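The Table on Provance Road

My aunt took up traveling the winter her knees gave out, and she did all of it from the armchair by the radiator, with the laptop on a tea tray and a blanket over the both of them. She used Turkico, which was the street picture site everybody in our family used back then, and she went up and down the roads of the world one click at a time, the way other people knit.

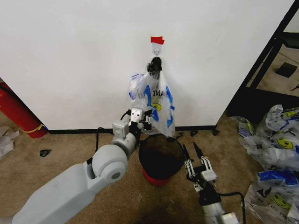
Issue 13, page 66

She had rules about it, of course (she had rules about toast). She never jumped ahead. If she wanted to see the sea she started at the train station and walked there, click, click, click, past the tire shops and the schools, and if you came in and asked where she was, she'd say "Still inland, dear," and you'd put the kettle on.

It was in January that she found the table. She had gone to look at Borley, where she had lived as a girl, and she was coming down Provance Road toward the Voß bakery when she stopped and called me in from the kitchen. Right in the middle of the road, on the white line, stood a dining table with a cloth on it and two chairs pulled out. There was a teapot. There was a cake with one slice gone. One click back, the road was bare, and one click forward, it was bare again, with only a gray cat crossing over to the bakery side. 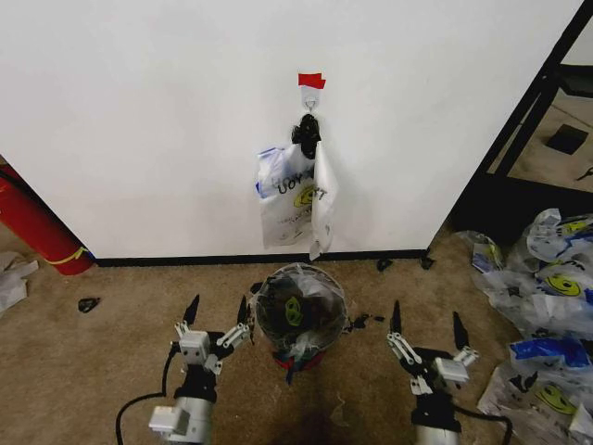

A printed bag above the wastebasket.

Well, I did what anybody my age would do and put it on a message board, and by supper it had 135 replies, and by the weekend 3,000. People said it was a wedding, or a protest, or a moving van with a bad latch. One fellow had studied the shadows and wrote us four long paragraphs on the subject, and I read every one of them aloud while she ate her soup.

She didn't care for any of it. She kept going back to the cloth, making it bigger and bigger until it was nothing but squares, and at last she said that her mother had owned one with that same border, and that it had gone missing off the line one summer, and that they had blamed the neighbors for years.

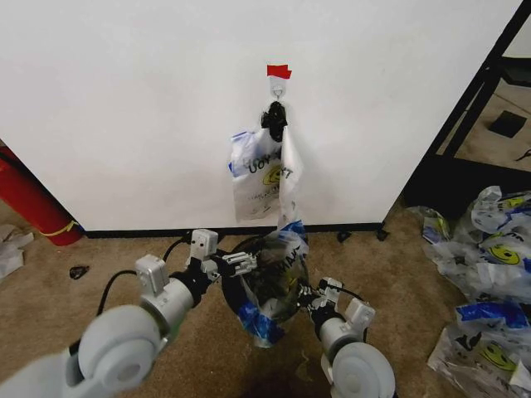
A bag on its hook, another held below it.

I drove her there in the end. It took most of a day, with stops, and we parked outside the bakery on Fri 28 June, a warm, windy afternoon with the windows open all along the street. There was no table, naturally. We bought a small cake, and I got the two folding chairs out of the trunk and set them on the sidewalk, and she ate her slice looking at the white line, telling me who used to live behind each door.

A car came by while we were sitting there, going slowly, with a camera on its roof. She lifted her fork to it and went on with the story about the dentist.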